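Tips for Sorting Toy Bricks with the Rallis Arm

By Endang Tambunan

I have tested the Rallis, a small sorting arm for the home or workshop, with toy bricks in three colors. Before you buy one, please read these tips.
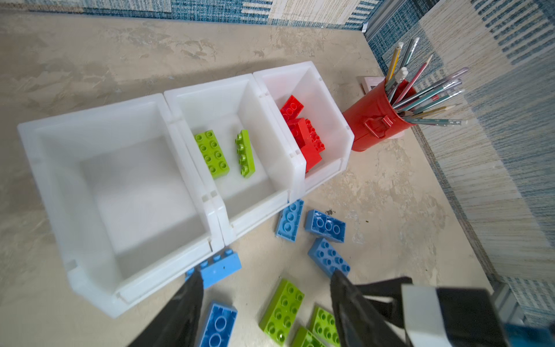
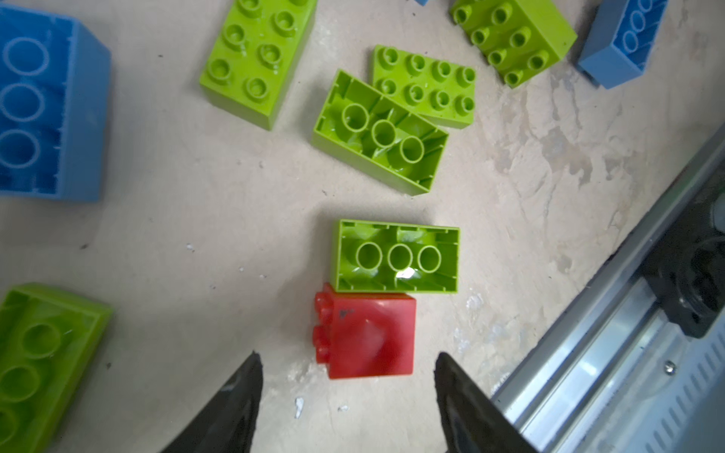
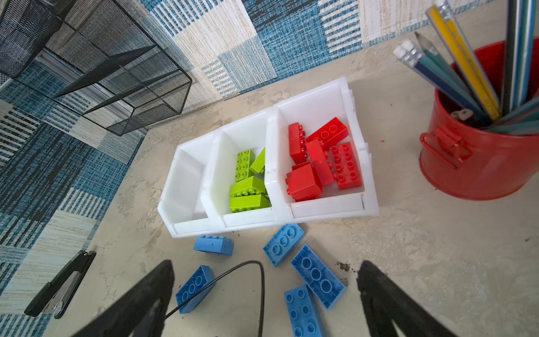
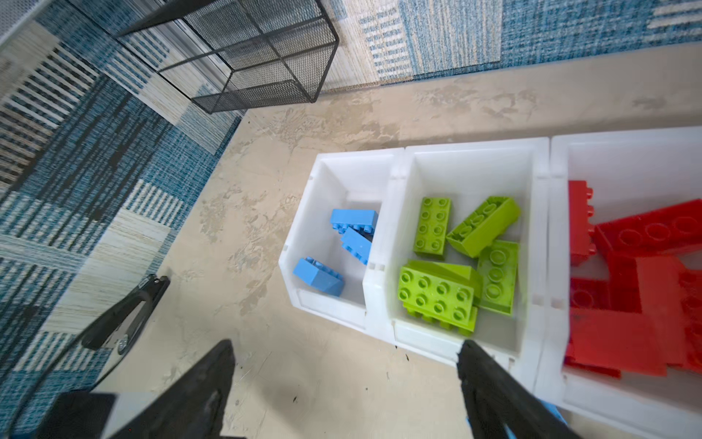

Toy bricks and the two black gripper fingers of the Rallis.

1. Give one color to each bin. Low white bins are good, but keep them close together, so that the arm has a short way to travel.

2. Spread the bricks before you start. When two bricks touch, the fingers have little room to come down between them.

3. A brick can lie on its studs or on its side. The Rallis asks you to teach each position separately. I recommend to begin with studs up and to add the others the next day.

4. Wipe the table. Crumbs and dust do no harm to the bricks, but they stick to the finger pads, and then the grip becomes weak.

5. Run the arm at speed 2 for the first 10 bricks. Higher speed is for later.

6. Check the cable before every run. It must hang free when the wrist turns.

The starter kit costs $140 and includes one spare pair of finger pads. My friend Gilang Wibisono prefers the Sulley, but for that one he had to buy the pads separately. For small parts I would choose the Rallis again. For heavy parts, please look at another model.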